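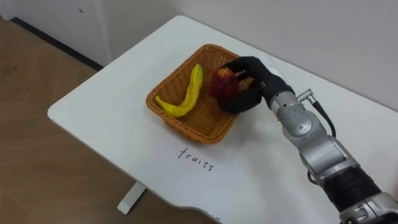
Photo: Alistair Purves / Matheson course materials

Home Storage and Display, Unit 3
The Fruit Basket: Notes and Reading
Handout prepared by Kiều Trình

Start with the claim printed in nearly every kitchen catalog: a bowl or basket of fruit on the table makes people eat more fruit. The Ovley booklet on your reading list repeats it twice and gives no source either time. Maybe it does. I would like you to come to class less sure of it than the booklet is.

1. What a basket is supposed to do

Three jobs usually get mentioned. It keeps the fruit in one place, it lets air reach it, and it looks nice. The first is true of any container with sides. The third is a matter of taste, and I won't grade taste.

The second deserves more suspicion. An open weave does let air through, but a basket piled high has fruit pressed against fruit in the middle, and the weave can't do much there. With only a banana and an apple to hold, you could use a dinner plate and get plenty of air.

2. Wicker, and what gets said about it

Orange-tan wicker on a white table is a favorite combination in the catalogs, and I can see why: the color carries. Look at the rim and the sides before you look at the color. A rolled rim is kinder to the hands than cut ends, and sides that flare a little make it easier to reach in. A square shape sits neatly along a wall but leaves corners where round fruit doesn't fit well.

"Natural" on a label tells you nothing about how the thing cleans. Crumbs and juice get down into a woven base. The Dultska leaflet says to wipe with a damp cloth. Try that on a week-old grape and report back.

3. Bananas with apples

Ripening fruit gives off ethylene gas, and apples give off a fair amount. Bananas kept beside them tend to ripen faster. That much is well supported. What is badly supported is the long list of cures sold on the back of it: hooks, wraps, special liners. Calum MacAulay asked last term whether moving the banana to the other side of the basket helps. I doubt it. A few inches of open air isn't a barrier.

If you use toy fruit for the layout exercise, remember what it can't show you. A toy banana is fine for judging color and spacing. It will never bruise or go spotty, so an arrangement that works with it hasn't been tested for very much.

4. The survey

Bolloda's home survey is quoted in the reading as covering 3,770 households, with 3,139 of them keeping fruit in view. Read the wording. People were asked where they keep fruit, once, on a form. They weren't asked how much they ate or how much they threw out, and those are the figures we would want. Cameron Kerr thinks I'm too hard on this survey, and he is welcome to argue for it in the discussion hour.

For next class

Keep a basket or bowl at home for a week. Write down what goes in, what gets eaten and what gets thrown away. Some 40 lines should be enough. Don't tidy the results.

Torquil Forsyth has the spare copies of the reading.

Search this site
Enter keywords
Go

Related handouts
Unit 1: Shelves You Can Reach
Unit 2: Jars, Tins and Labels
Unit 4: Bread Boxes, For and Against
Layout exercise: instructions and grading sheet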